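Sestar sets aside money for produce-handling robot, holds off on second unit

Sestar, the grocery chain based in Drullunport, will budget for one two-armed robot for its produce department next year and wait until summer to decide on a second. The company told store managers on Saturday.

The plan covers a single machine from Prorstead, to be placed at the Halás Street training room before it goes anywhere near customers. Sestar had looked at buying two at once, but the lease terms on the second were not settled in time for the budget.

Ľubica Hudec, who handles equipment planning for the chain, said the machine itself was the easy part to price. Spare hands, floor power, staff hours and the service contract took longer.

"We had a line for the robot and almost nothing for what goes around it," Hudec said. "The first draft had no money for cables or for a spare set of fingers."

The revised plan sets aside 1,422 staff hours for the first year, most of them for practice with shelf crates and shopping baskets. Another 190 hours are held for repairs and checks. Managers had asked for a smaller figure, and Hudec said the number could come down after the first quarter.

Training will use artificial vegetables to start with. Real produce is to be added in March, when the store's buyers can supply seconds at cost. Sestar plans to buy 44 extra crates in the same wooden style used on its sales floor, so that the shelf heights and crate depths match.

The chain will also replace the baskets at the training room, as the current ones differ slightly from those in its newer stores. That purchase is small and comes out of the regular supplies budget.

Bids for the service contract are due in December. Prorstead is expected to bid, along with two local repair shops.
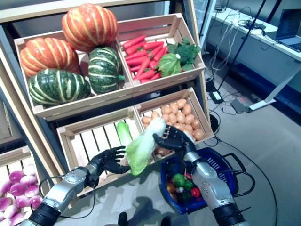
A napa cabbage in the robot's right hand, near the potato crate. 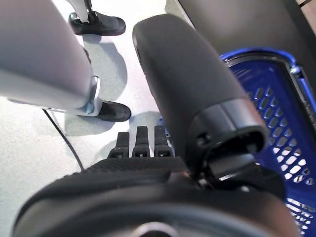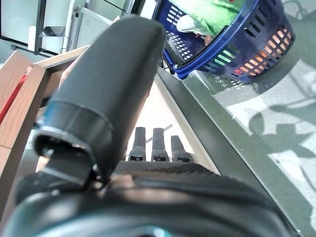
Will the second robot be bought next year?

Sestar will decide in the summer, after it has seen the repair bills and staff hours from the first one. No money has been set aside for it so far.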